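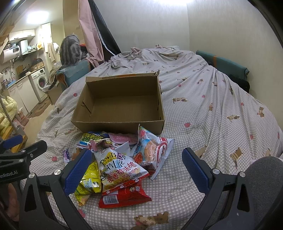
Snack packets, an open box and the hand-held gripper, on a bedsheet with little bears. The tabby has other interests.

Listport Home Collection: Frequently Asked Questions

Last updated August 2024

What is Listport?
Listport is our library of everyday handling examples, recorded by people in their own homes and used to train a learning system. The Plusdale group runs it. We have 1151 finished recordings so far, and we get a little thrill each time a new kitchen, couch or bedspread turns up in the queue!

Do I need a robot?
No. You hold the gripper yourself and do the task with it. The camera on the tool records what the jaws are doing, and that's what the system learns from.

Why snacks?
Because they're wonderfully awkward. Bags crinkle, slide over each other and fold in ways a block never will, and the printing on them is bright and busy. A heap with a red bag on top of another red bag is a great test of whether the system can tell where one packet stops and the next one starts.

What do I do in the box-packing task?
Tip your packets into a heap in front of an open box. Pick one up, move it over the box, let go, and come back for the next. Use at least 9 packets if you have them (mixed sizes are best). Small ones that have strayed from the pile count too, so please go and get them.

Does the box have to be in good shape?
Not at all. Torn corners, missing flaps and cut-out slots are all welcome. Just make sure it's empty before you start.

Should I tidy the room first?
Please don't, unless you'd like to. Patterned sheets, rumpled blankets, curtains, laundry, a washing machine in the background — we love all of it. A system that has only met bare tables gets confused by cartoon strawberries. Do put away letters, family photos and anything with your name on it.

What about pets?
Pets in the background are fine. If one climbs into the box, stop the recording and start again when they've moved on.

I dropped one. Is the recording spoiled?
No! Keep going and pick it up again with the gripper. Recoveries are some of the most useful things you can send. The only thing we ask is that you don't use your free hand.

How fast should I go?
At your normal pace. Most people speed up without noticing by the fourth or fifth packet, so take a breath between picks.

How many recordings make a set?
A full set is 50, and you can spread them over as many days as you want. Change the heap every time and move the box after every 4.

Which tasks are next?
Folding face cloths (the Eton set) is open now. Lacroix, our cutlery-sorting set, opens in December.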